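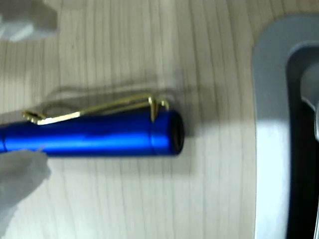
Manufacturers of small household goods should be required to publish dimensions for every part a buyer may need to replace or fit. The data already exists, because nothing goes into production without a drawing. It is simply left off the product page. Take a pen like the blue metal one with the gold clip: the finish and the clip can be judged at a glance, but neither the seam near the end nor the barrel itself says which refill belongs inside. A refill that is 110 mm long will not fit a barrel made for 100 mm, and a buyer who guesses wrong has paid for a part with no use.

In August I went through 124 product pages for pens, mugs, desk lamps and power adapters. I was looking for one thing: a measurement other than overall size or weight. I found one on 19 of them. Stullik lists refill length and tip diameter for its full range, which shows that the work is possible for a small firm. Vekska gives four paragraphs on color and no number at all.

The usual objection is that most buyers do not read specifications. This is true and has little bearing on the matter. Most buyers do not read the rating plate on an adapter either, until the adapter fails. The plate is there for that day. A cable has a connector size, a conductor size and a minimum bend radius, and two cables that look alike may share none of them.
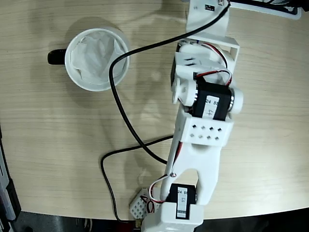 Desk items: a white mug with a black handle and two black cables.

A second objection is that published dimensions help copyists. A copyist owns calipers. The person without calipers is the customer, who wants to know whether a lid will seal or a plug will seat.
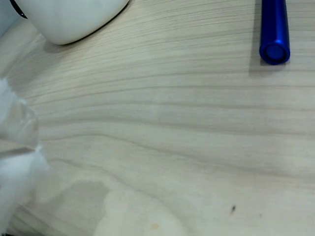
Drinkware is the weakest category. Capacity is always stated, while base diameter almost never is, although the base decides whether a mug fits a warmer, a cup holder or a coaster. On a curved body the figure cannot be taken from the rim. A white mug on pale wood, with its lower edge rounding in toward the table, has a smaller footprint than its sides suggest. Eskola prints the base diameter on the carton. I would like to see it on the page as well, before the sale.

The rule I propose is short. Any part that is removed, refilled or inserted gets a dimension and a tolerance -- in millimeters, in text, on the page where the item is sold. Products already on the market could be given a year.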